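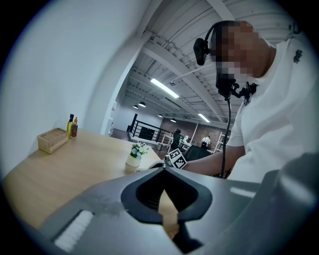 Ticket 3922 – Shared calendar shows bookings one hour late
Opened by: Tahmineh Fallahi, Prindmont front office
Assigned to: Ifeanyi Effiong
Status: Closed
Priority: Normal

Reported problem
Room bookings made in Buvau show up one hour late in the shared calendar. A 9:00 booking appears at 10:00. Started in November, after the clocks changed. Bookings made on a phone look fine.

8:40 am, Ifeanyi
Made a test booking from my own account. Time is correct. Asked Tahmineh which computers are affected.

9:15 am, Tahmineh
Both front desk computers. The one upstairs is OK.

10:05 am, Ifeanyi
Clocks on both desk computers are right, but the time zone is set to a fixed offset with no daylight saving. Changed it to Eastern and restarted. New bookings are correct. Old ones are still an hour off.

11:30 am, Ifeanyi
Ran a resync from the admin page. It stopped at 710 entries with a timeout. Ran it again by month and it finished – 13 repeating bookings did not update.

1:20 pm, Tahmineh
I deleted those and entered them again. All good on my side.

2:00 pm, Ifeanyi
Closing. Please reopen if it comes back in March.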